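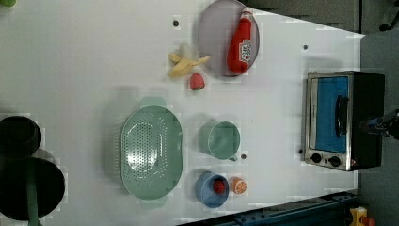 Packets are cleaner, a reader from Wedalico writes, and anyone who has ever picked up a sticky bottle at a lunch counter should be glad to see the bottles go. Fair enough. Sticky bottles are gross. I still think the packets are worse, and I've had a week to get more annoyed about it.

Opinion > Food > Eating Out

Some background if you missed the last column. The Milline, where I eat lunch more than I should, took the ketchup off the tables in May. Mustard too. Now you order fries and they hand you 2 packets. Want more? Go stand in line again, behind people ordering actual food, and ask like a kid asking for another cookie.

Two packets. For a basket of fries that size. Come on.

I asked for four last time and got a look. Not a mean look, just the look of a person who has been told to keep an eye on the packets. Which is a lousy thing to make somebody do for a whole shift. And then I couldn't get the third one open. Greasy fingers, that tiny notch that never tears where it's suposed to. Teeth, finally. Ketchup on the shirt. Tell me again about clean.

The cost argument I don't buy either. The sign by the register says the change helps keep prices down. The burger went up the same month. Maybe it would have gone up more, I can't see their books. But if the plan is to save money on ketchup, charge me a few cents more for fries and put the bottle back. I'd pay it and never notice.
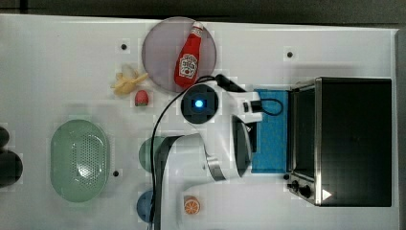 A shared bottle does something for a table. It gets passed. You lean over and ask the people next to you if they're done with it, and they slide it across, and that's the only thing you'll say to a stranger all day maybe. It also tells you to help yourself, because a squeeze bottle is a big dumb generous object. Lay one across a dinner plate, like the red one in the picture, and it goes the whole way over with the bottom end hanging off the rim. Nobody rations out of a thing like that. You take what you want and put it back. Packets say the opposite – here's your share, we counted.

And the trash. I know, I know, everybody brings up the trash. But go look at the bin by the door at the Milline around 1:30. Torn packets, half-full packets, whole ones that got tossed because they were on the tray and people couldn't be bothered. The floor under the bin has its own packets.

Purba, across the street, does it the old way. Bottle on every table, and they wipe them down when they wipe the table. I asked how long that takes. She laughed at me. It's a rag, she said. So there's your sticky bottle problem, solved with a rag. I'm not saying it's nothing, somebody has to do the wiping, and when it's slammed they skip a few. I'd rather have a tacky cap now and then.

To be fair to the other side: if you're sick, or the kid at the next table has had the nozzle in his mouth, a sealed packet is a good thing to have. Keep a bowl of them by the napkins. Both! Fullow's has both, has for 11 years, and the place is still open as far as I know. People who want packets take packets. It isn't hard.

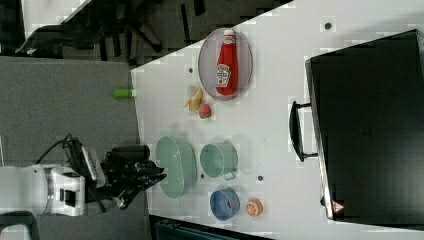

Red ketchup bottle on an oval plate, toy fruit alongside.

What bugs me most is how small it is. No one is going to write to the owner over ketchup – well, I did – so it just goes through. Then it's the napkins. They keep those behind the counter at the Milline now too, did I mention that? Then the water pitcher. Every one of these has a sensible reason taped up next to the register and you'd feel like a crank arguing with it. So lunch gets a little stingier and we all shrug.

I'm going back there tomorrow, the fries are still good. I'll ask for six. If you eat there, ask for the bottle. Nicely, it's not the cashier's fualt.

Last updated: 4:11 p.m.

Opinion Local Food Letters Archive Contact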